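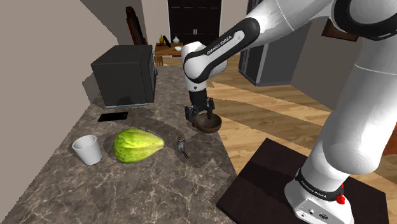

Brown bowl held above a marble countertop

Nilteo Paraffin Bath for Hands and Feet

The Nilteo is a countertop paraffin bath by Plondarel for home use and small treatment rooms. It melts solid paraffin wax, holds it at a set temperature, and switches between melt and hold modes without user input. The tank accepts one adult hand or foot at a time.

Operation

Fill the tank with wax before switching on. The heater should not be run with an empty tank. Press Melt once and close the lid. When the wax is fully liquid, the control board drops to Hold and the indicator changes from amber to green. Hold temperature is factory set to 126 °F and can be lowered from the front dial. It cannot be raised above the factory value.

Melting time depends on room temperature and on how the wax was added. Pellets melt faster than blocks. A full tank started from solid is best switched on the evening before a morning session — the unit can stay in Hold overnight with the lid closed.

Check the wax with the supplied thermometer before each session. A thin skin on the surface means the wax is close to its setting point and is normal at the lower end of the dial. Stir with the plastic paddle only.

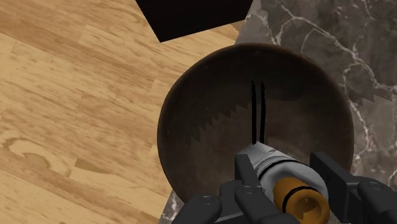 Light wood grain beside dark veined marble

Application

Wash and dry the hand or foot completely. Remove rings and watches. Dip to just above the wrist or ankle, lift out, and wait for the layer to turn dull. Repeat until 5 layers have been applied. Keep the fingers still between dips, as bending them cracks the coating and lets hot wax in against the skin.

Cover with a liner and then a terry mitt or boot. Leave in place until the wax no longer feels warm, then peel from the wrist down. Used wax goes in the trash. It should not be returned to the tank or poured into a drain.

Do not use the bath on broken skin, rashes, or recent burns. People with diabetes, poor circulation, or reduced feeling in the hands or feet should ask a doctor first. Children should not use the unit.

Specifications

Wax capacity: 5 lb
Hold temperature: 126 °F, adjustable downward
Tank: aluminum, nonstick coating
Housing: molded plastic, vented base
Lid: clear, lift-off
Cutoff: thermal fuse, not user replaceable
Cord: fixed, grounded plug
Warranty: 2 years on heater and control board

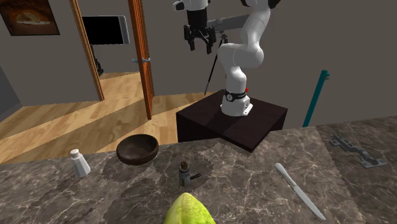
Placement matters mainly for the vents. Set the unit on a level, heat-tolerant surface with open space on all sides, and do not stand it on a towel. Run the cord behind the unit so that it cannot be caught by a sleeve. Do not move the bath while the wax is liquid.

Cleaning

Unplug the unit and let the wax set. Switch to Melt for a few minutes until the block loosens at the edges, unplug again, and lift the block out. Sediment collects on the underside and can be scraped off. Wipe the tank with a paper towel and a little mild soap. Abrasive pads will damage the coating.

In the box

Bath with lid, inner grille, thermometer, paddle, liners, one pair of terry mitts. Wax is sold separately. Tumo unscented pellets and Giáp lavender blocks are both suitable. Candle wax is not, as its melting point is too high.

Terry boots and replacement grilles are ordered by part number from the accessories list. For warranty service, contact Paraschiva Enache at the parts desk with the serial number from the base plate. Treatment room orders go to Quang Khổng.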